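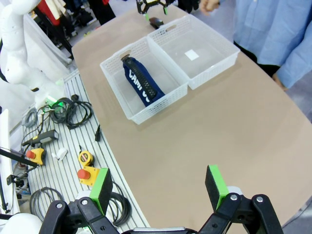
radka_d
Oct 31, 2024
Build log, shared shop, part 4. The wrist mount is finally stiff enough to keep. Both fingers carry foam-faced green pads, and from the wrist camera they show in the lower corners when spread wide, with the two white baskets between them and nothing important hidden. The Brultow brackets flexed under load, so I cut new ones from plate. Current wrist offset is 17 mm. Remaining problem is grip on soft items. Hard cases lift fine, fabric slips at low force.

trulwood16
17 mm seems long. You're adding moment at the last joint for a slightly better view. I'd shorten it and accept some occlusion.

radka_d
Tried shorter in March. The pads covered the target on final approach. For zippered pouches I now close across the short side, below the zipper, and raise force in steps.
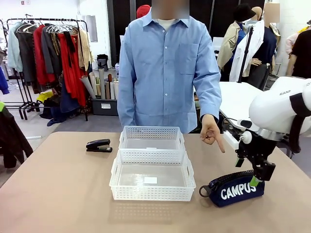

Stepping stops when finger position holds for 252 ms. Anything faster triggers on the fabric settling.

plavereo_fan
What's the pad life? Mine were shiny after 3,000 cycles.

r.haemmerli
Foam is the wrong facing for nylon. Use thin silicone, lower force, no stepping needed.

trulwood16
Disagree. Silicone grabs dust and then it's worse than foam.

radka_d
No cycle count yet. I'll run one silicone pad against one foam pad and post the logs.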